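Student Project Report, August 2025
Collecting Two-Hand Examples for the Bag Task
Author: Yuto Murakami
Supervisor: Bernd Hamann

The aim of my project was to collect examples from which the Metum policy can learn to handle thin plastic bags. I chose the task of a bag and a bucket, which needs both hands. The person works with two hand-held grippers, and each recording becomes one example.
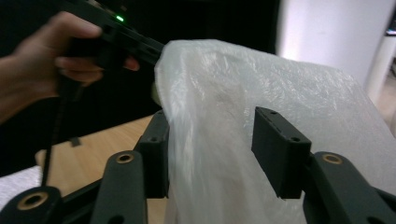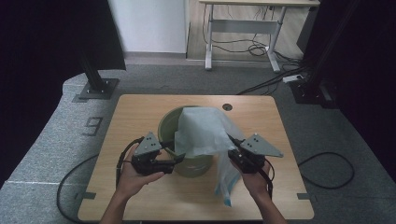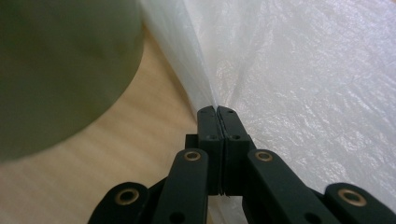 Work with the bag, seen from the grippers and from above the table.

My plan was to record 800 examples. Before the start I wrote a short instruction sheet, so that every person does the task in a similar way. It says to move slowly, to close the fingers fully before pulling, and to finish with both grippers open.

The first difficulty was the material. A thin bag never takes the same shape again, so I could not define a fixed start position. Mr. Hamann advised me to leave the variation in the data and only control the position of the bucket.

The second difficulty was labeling. I divided each example into 3 phases: grasp, open, and place over the rim. In some recordings the limit between grasp and open was not clear to me, and I marked these for a second check.

Training with the Vadstead computer is planned for November. Failed attempts are kept in a separate folder, and I did not yet decide if they should be used.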